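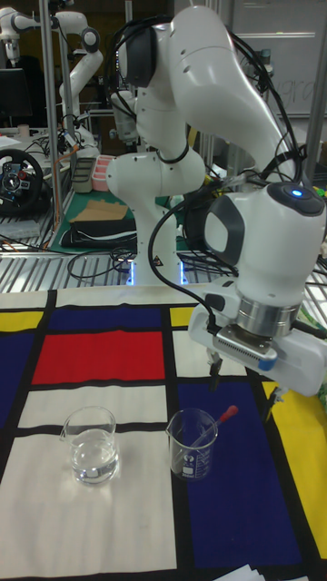

Two beakers and a dropper at the Pirnia bench, Stondon Laboratory.

Teaching by Demonstration: A Gallery

The Pirnia project at Stondon studies how a robot arm can learn a task from a person who performs it first. An operator controls the arm remotely, and each attempt is stored as one demonstration. The project plans to record 2,000 demonstrations of simple laboratory work, collected in sets of 50. The pictures on this page come from the liquid handling series, directed by Andor Bognár.

The series uses ordinary glassware and plain water. Operators are asked to move at a steady pace and to complete each motion before starting the next. Hesitation is kept in the record, as is any correction the operator makes along the way.

Approach
The gripper points straight down over the patterned cloth, with the dropper leaning in the right-hand beaker. New operators practice the approach alone before they attempt a grasp. 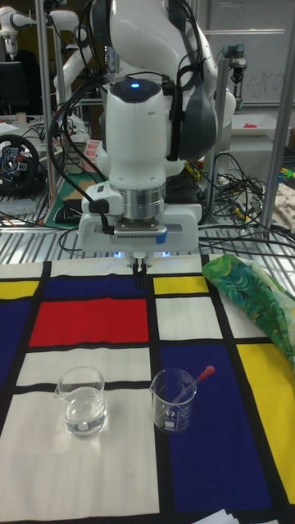

Handling the Dropper
The fingers close on the slender tool while its lower end is still inside the beaker. A dropper must be held firmly enough to stay in line with the wrist, and the angle of the grasp affects every movement that follows. Operators in the Veres training course spend 2 sessions on this step. 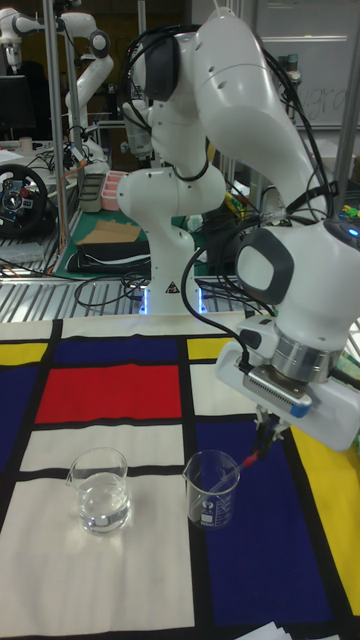
Demonstrations in which the grip slips are marked and kept apart from the main set. They are reviewed at the end of each series and may be used later to teach recovery from an error.

Handling the Beaker
Glass held in the gripper, with a small amount of clear liquid inside. The second beaker stands empty to the right. Work with filled glassware is reserved for operators who have completed 70 supervised demonstrations — a rule adopted from our partners at Jikberg.
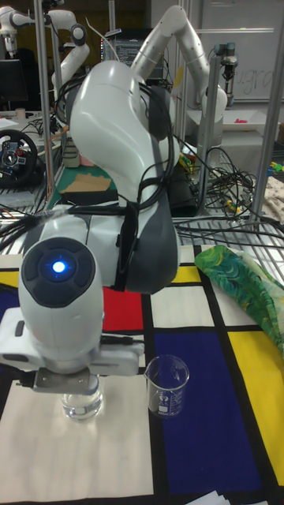
How long does it take to learn to operate the arm?
Most new operators can guide the arm to an object by the end of their first afternoon. Control of the grip takes longer, and training continues until the supervisor has approved a full set of demonstrations. The next training group begins in September, and staff of all departments may apply through the Stondon laboratory office.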